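Hi Burgi,

You asked how your money is doing, so I'll start with the open day, which is what I've been living and breathing for weeks! We ran it at Jorkholm on 15 October 2018 and I talked until my voice gave out. The simulator was up on the big screen all afternoon, with the two-armed robot in its virtual room, and people could stand right next to the controls and ask whatever they liked. 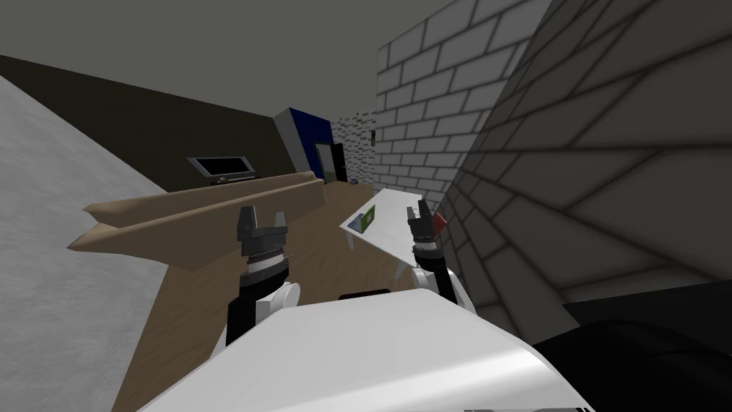 Most of the questions were about speed (always speed). I said we're being careful with it for now, and a man from Otier nodded like he'd heard that one before. Fuad Chala handled the technical crowd, bless him, and we handed out 700 flyers, so please don't cut the printing line next year.

We also showed the close-up view from behind one gripper. I'd worried it would look too plain with all that flat gray, but the school group loved it — they kept asking to go back to it.

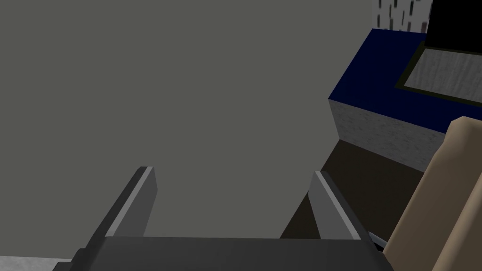

MONEY AND HOURS

Of the 2,619 dollars set aside for the event, we spent 2,001. I'd like to move up to 1,000 from the travel line into computer time before February, if you're okay with that. Zepeda has quoted us a fair price and I can send it over.

What still bugs me is picking up thin things. A block is easy to aim for, but a skinny stick needs the fingers lined up just so, and we're still tuning that part of the Jiseck controller.
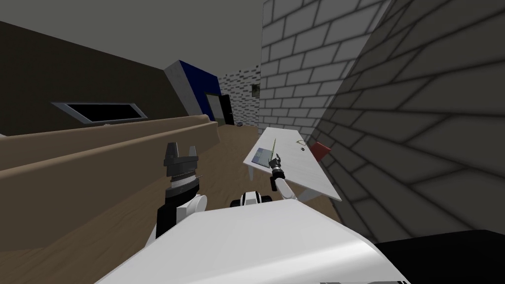
Stick in the gripper, over the white table.

More once the tuning runs are in. Call me about the travel line!

3 comments

marlo_t: Great afternoon, my kids want one now.

Fuad: Slides are in the shared folder.

pennyw: Will there be another one in February?

Shares: 14

Recent updates
Setting up the virtual room
Jiseck controller: first notes
Getting to Jorkholm by bus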